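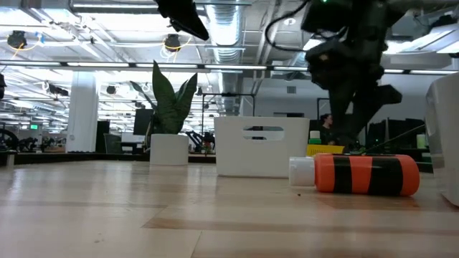
4. Aplicación del aceite en tableros de madera

Si ha llegado hasta aquí sin saltarse el capítulo 3 (lijado), enhorabuena: pertenece usted a una minoría. Si se lo ha saltado, vuelva. El aceite Cilden no tapa arañazos, los subraya.

4.1 Antes de abrir la lata

1. Compruebe que el tablero está seco. Al tacto no basta; deje pasar una noche desde la última vez que lo limpió con agua.

2. Retire el polvo con aspirador y después con un paño que no suelte pelusa. La camiseta vieja de algodón sirve. La toalla de baño, aunque insista mucho, no.

3. Saque de la mesa todo lo que no sea mesa. Hemos atendido reclamaciones por cercos perfectamente redondos que coincidían, al milímetro, con la taza del cliente.

4. Agite la lata medio minuto y remueva el fondo con la varilla. Los agentes mates se depositan abajo, y quien no remueve obtiene media mesa brillante y media satinada.

Nota: el kit Jerton 40 incluye dos paños, una varilla y un par de guantes de talla única, es decir, de la talla de otra persona.

4.2 Primera mano

1. Vierta un chorrito en el centro del tablero. Un chorrito. La superficie debe quedar mojada, no inundada.

2. Extienda siempre a favor de la veta. Si las lamas cambian de tono o de dibujo, siga la dirección de las tablas y no la de sus dudas.

3. Insista en las testas y en los cantos, que beben más que el resto.

4. Espere quince minutos. No los aproveche para dar otra pasada «ya que estamos».

5. Retire todo el sobrante con un paño limpio. Todo. El aceite que se queda encima no protege más; se queda pegajoso hasta abril y recoge las migas de la casa.

PRECAUCIÓN: los paños empapados en aceite pueden arder solos si se guardan arrugados. Extiéndalos al aire libre, sobre una superficie que no arda, hasta que estén rígidos, o sumérjalos en agua dentro de un recipiente metálico con tapa. En este párrafo no hay ninguna broma.

4.3 Segunda mano

1. Deje secar un día completo. En habitaciones frías, dos.

2. Pase un estropajo blanco muy suave y vuelva a quitar el polvo.

3. Repita el apartado 4.2 con la mitad de producto. Sí, la mitad de aquel chorrito.

4. Mire la superficie a contraluz, agachado, desde las dos cabeceras. Las zonas mates que aparezcan admiten un repaso local; las brillantes suelen ser sobrante que no se retiró en el paso 5.

Nota: los reflejos de las lámparas del techo engañan bastante. Apáguelas y use una linterna a ras de tablero antes de llamar al servicio técnico.

4.4 Uso y mantenimiento

Puede apoyar objetos ligeros a las veinticuatro horas. Para líquidos, botellas y familiares con codos, espere una semana.

Limpie con un paño apenas húmedo. No use amoniaco, lejía ni el limpiador multiusos Vodetti, que es excelente para azulejos y pésimo para esto.

Repuestos: lata pequeña, ref. 1311; lata grande, ref. 1644; estropajos, ref. 1932.

Revisión del texto: Thắng Trình, 5 de junio.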